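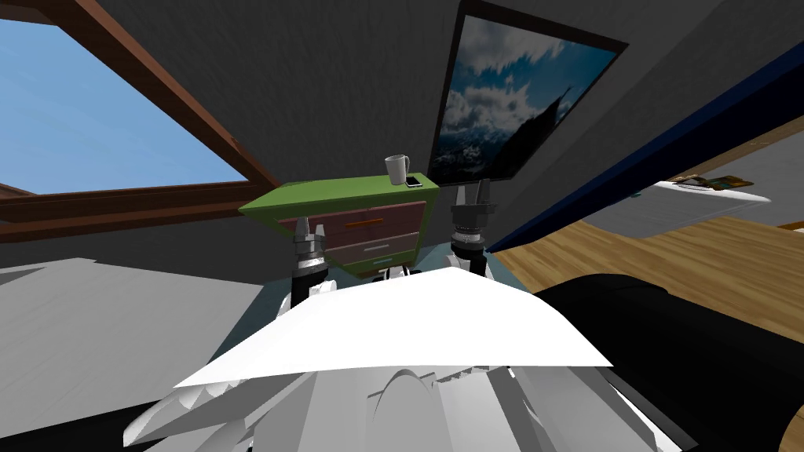

Attic bedroom with nightstand, simulated view

Property Claims Analyst (Contents and Water Damage)
Lidusby Mutual, Claims Operations
Posted December 2021

Lidusby Mutual writes homeowners and renters policies. The contents team handles losses to furniture, electronics, clothing and household goods, mostly from burst pipes, roof leaks and small fires. We are hiring one analyst for a permanent, full-time position. The post reports to Mamta Goel, Contents Claims Manager.

Duties

Review first notices of loss and confirm that the policy was in force on the date of loss.
Check inventories sent in by policyholders against receipts, photos and the adjuster's report.
Apply depreciation schedules and work out actual cash value and replacement cost.
Set and revise reserves in Trultumitz, our claims system.
Refer files to the special investigations desk under the written criteria.
Draft coverage letters for review by a senior analyst.

The normal load is 80 open files. After a storm it may rise to up to 200 for a limited period, and overtime is paid at the standard rate for that period.

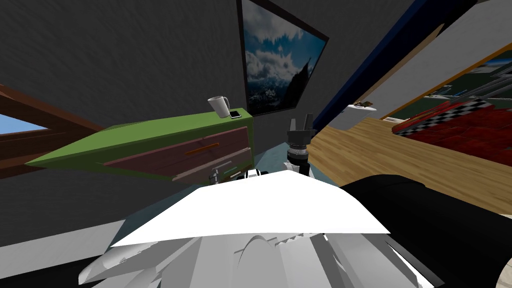
Files are sorted by room and then by item class, so the analyst must be able to keep a long inventory consistent from the first page to the last. Room-level records are entered in Vivel. New hires get training in both systems during the first three weeks. Prior knowledge of either one is not required.

Requirements

Two years of experience in property claims, underwriting support or estimating.
A current adjuster license, or the ability to obtain one within six months of the start date.
Working knowledge of spreadsheets, including lookup formulas.
Clear written English.

Experience with subrogation or with mold exclusions is useful. A degree is not required.

Terms

The position is 34 hours per week, Monday through Thursday, with one late shift. Work from home is possible on two days per week after training. Paid leave, health coverage and a retirement plan begin on the first day of employment.

How to apply

Send a resume and a one-page cover letter to Kohei Yoshida, Human Resources, quoting reference 253. Applicants selected for interview will complete a 40-minute written exercise based on a sample contents claim. Questions about the duties may be addressed to Mamta Goel through the same office.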